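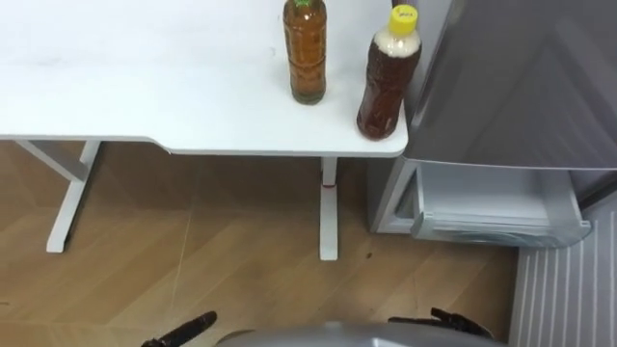
Skumel lake monster museum: worth the detour?

marshlight70
Planning a trip in November. Is the permanent collection open that late, or only the Lazarević room with the plaster footprint casts?

e_vaher
Both are open. Allow two hours. The sonar charts are upstairs and the labels are in small type.

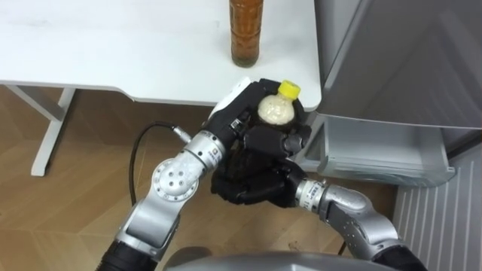

The road from Zistach is paved except for the last stretch, which floods after rain.

dorsalfin
I disagree on two hours. There are 131 items on display and up to 70 are newspaper clippings. One hour is plenty.

e_vaher
The clippings are the primary sources. The casts are copies.
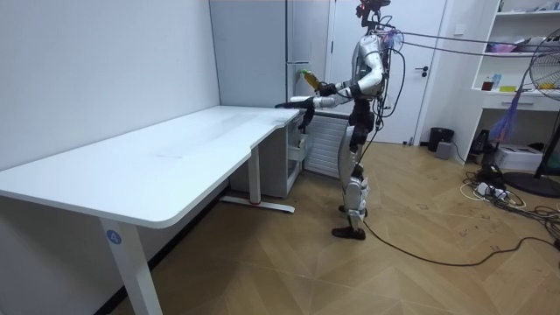
Robot with a green-capped bottle, long white desk

marshlight70
Copies of what? The website says originals.

dorsalfin
Melina Chrysikopoulos covered this in her Skernov newsletter. The originals cracked in storage. The set on display was poured from the same molds.
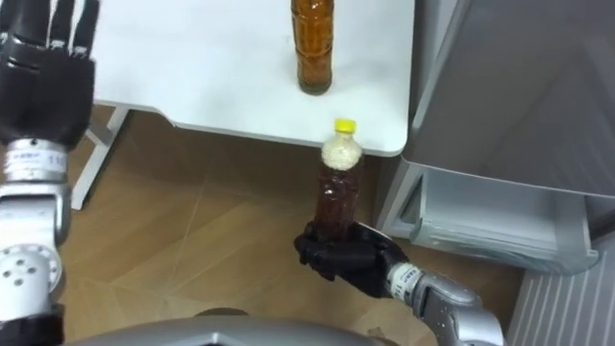 Her measurements put the largest at 400 mm, and the wall label gives the same figure.

e_vaher
Same molds, yes, but the left cast was trimmed to fit the case. I would not cite the label.

dorsalfin
Trimmed at the base. The length is unaffected.

marshlight70
Noted. I'll bring calipers and post my numbers.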